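Ticket 2925: walk-in cold store, Sultdale site, compressor short cycling
Status: closed
Opened: July 24, 2019
Unit: Grube condensing unit, Rovetti electronic controller, single evaporator

Reported fault

Compressor starts and stops every few minutes. Store temperature holds within limits overnight but climbs during the morning delivery. No alarm on the controller. Site states that the controller was replaced by Zidmont in the spring and that the fault was first noticed after a shelving change.

Initial checks

Supply voltage normal at the isolator and at the contactor. Contactor coil steady, no chatter. Condenser fan running, coil clean. Door gasket seals on all four sides and the door switch works. Evaporator lightly frosted on the left half, clear on the right.

Site was asked what is kept in the store. Answer: prepared salads and cut fruit, mostly in clear plastic food containers, stacked on the middle shelves.

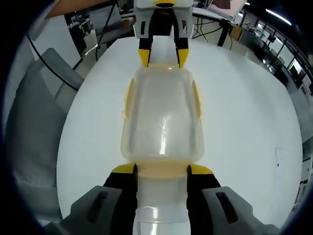
Step 1. Read the controller settings

Set point 3 °C, differential 1 K, minimum off time 0 minutes. The minimum off time should be 6 minutes on this unit. A value of 0 is the factory default and was probably never changed when the controller was fitted. Set to 6 and saved. The value was still present after a power cycle.

Result: compressor now stays off for the full period, but run time is still short. Set point is reached at the probe well before the far end of the store has cooled.

Step 2. Check the air probe

Probe resistance compared with the controller table in iced water. Reading correct to 0.2 K. Probe not faulty.

Probe position is wrong. The cable had been clipped to the new shelf upright, directly in the air leaving the evaporator. The installation sheet calls for return air. The probe therefore sees cold air as soon as the fan starts and the controller stops the compressor early.

Moved the probe to the return side, 200 mm from the coil, with the cable tied back to the original bracket. Nothing on the shelves was touching it afterwards.

Step 3. Check loading

Top shelf was stacked to the ceiling in front of the fan outlet. Site agreed to keep the top shelf clear at that end. Boxes and tubs can stay on the lower shelves as before, provided there is a gap behind them. The clear containers are light and slide back against the wall when the shelf is filled from the front, so a stop rail has been suggested.

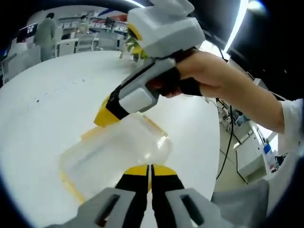
Can the differential be widened instead of moving the probe?
Widening it would lengthen each run but would leave the probe reading supply air, so the store would still be warmer than the display shows. Leave it at 1 K and correct the position first.

Step 4. Defrost

Defrost was on a fixed interval with time termination. Changed to temperature termination, end point 8 °C. One manual defrost carried out. Left half of the coil cleared fully and the drain ran freely.

Log after changes

Compressor starts in 24 hours before: 532. The first full day after has not been used, as the door was open for shelf work. The site will send the next export from the controller and it will be added to this ticket.

Added in August: export received. Off periods are all at or above the minimum. Morning temperature rise is still present but stays within limits and recovers before the second delivery. Stop rail not yet fitted. Closed with the site's agreement.

Contact the service desk | Copyright 2019 | Back to top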